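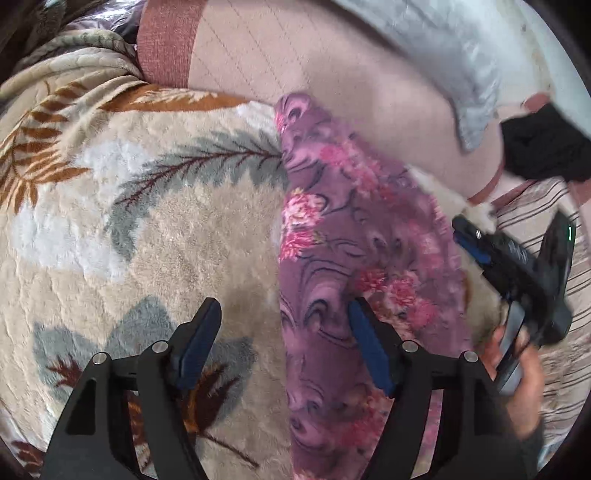
Two grippers, one bed. The leafy plush blanket is on the left and the purple floral cloth is next to it.

Reading time: 2 min

Hello again from the bedding end of the Wamwood project! I promised Baltazar Sandoval I'd put something up about how we gather our folding data, so I've picked a view from the gripper itself (my favourite sort, you get right down among the covers).

The method is pretty simple. One person, a gripper in each hand, and off you go, doing the job as you'd do it at home. We've got 1472 recordings so far from 11 bedrooms, and I did 14 of those in one very long afternoon in Ukcombe.

What we wanted to know was whether busy patterns would throw the model off. Swirls, flowers and big feathery leaves all seemed like trouble to me, and I said so, loudly! But the patterned sets trained just as well as the plain ones. Thick fabric was the real headache: a plush pile bunches up into fat folds, and the model kept losing track of where the edge was. Adding 25 more plush recordings helped a fair bit, though corners are still hit and miss.

Next up is duvet covers in February, and I'm dreading the buttons.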